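Blender Questions, Answered (the Smoothie & Juice FAQ)

Posted in June by the Jurnham kitchen blog
804 shares | 7 comments

I get so many messages about blenders that I finally gave in and made a page for them! Most of these came in after my juice post, and a few are from my own family, who could just ask me at dinner but apparently prefer email. I've put the ones I hear most up top.

Which blender should I buy if it's only me in the house?

A small one. I mean it. I had a huge Ferrand for years and I was forever scraping a sad half cup of smoothie off the bottom with a spatula. If you're blending for one or two people, get a jar that lifts off a separate base, with a lid that has a real handle on it (you'll want something to grab when your hands are sticky). My sister loves her Vultau and I've borrowed it enough times to say it's perfectly fine.

Do I put the fruit or the liquid in first?

Depends on your blender, so peek at the manual. With mine, where the blade is at the bottom and the jar sits on top of the base, I pour in a splash of juice first and then the fruit. If you've already dropped the fruit in, don't fish it out! Just pour the juice over it and give the whole thing a little shake before you turn it on.

How much juice do I need?

Less than you think. I measure it out in a clear jug so I can see what I've got, then I add only part of it and keep the rest close by. You can always loosen up a thick smoothie, but a watery one needs more fruit, and by then I've usually eaten the rest of the fruit.

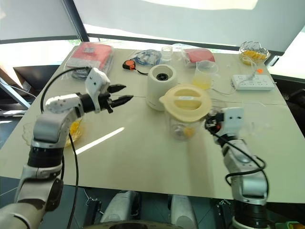

4 min read

Do I have to clear off the whole table first?

Nope. I'd love to tell you I work on a spotless surface, but there's usually a tape measure or a bag with a cable in it sitting back there with the glass. What I do care about is the space right by the base. Push everything else to the back, keep cords and straps away from where the jar goes, and leave yourself room to set the lid down.

The jar won't sit right on the base. Is it broken?

Probably not! Look down into the top of the base and you'll see the socket in the middle. The piece on the underside of the jar has to drop into that. Turn the jar a little at a time until it settles, and don't lean on it. If it still rocks, unplug it and check the socket for gunk. I once found a dried-up bit of mango in mine that must have been there since spring.

Can I use frozen fruit?

Sure, but let it sit out while you get everything else ready. Small blenders complain about rock-hard chunks. Mango and pineapple are my favorites, cut smaller than seems necessary, and I run it in short bursts.

How do I clean it?

Warm water, a drop of dish soap, lid on, run it for a few seconds, rinse. Do it right after you pour, while you're still standing there. The base never goes in the sink, so wipe that with a damp cloth (unplugged, please). Take the lid apart too if yours comes apart, because old smoothie loves to hide in there.

My plastic jar smells like last week's smoothie. Help?

Baking soda and water, left overnight, then a good rinse. I also store mine with the lid off. The Grusik jar I had before this one never got over a garlic dressing, so now I make dressings in a regular old mason jar and shake.

Got one I missed? Leave it in the comments and I'll add it when I get a minute.

7 comments

Recent posts
Pineapple Three Ways
What I Keep in My Freezer Drawer
Is the Ferrand Worth the Counter Space?
Popsicles from Leftover Smoothie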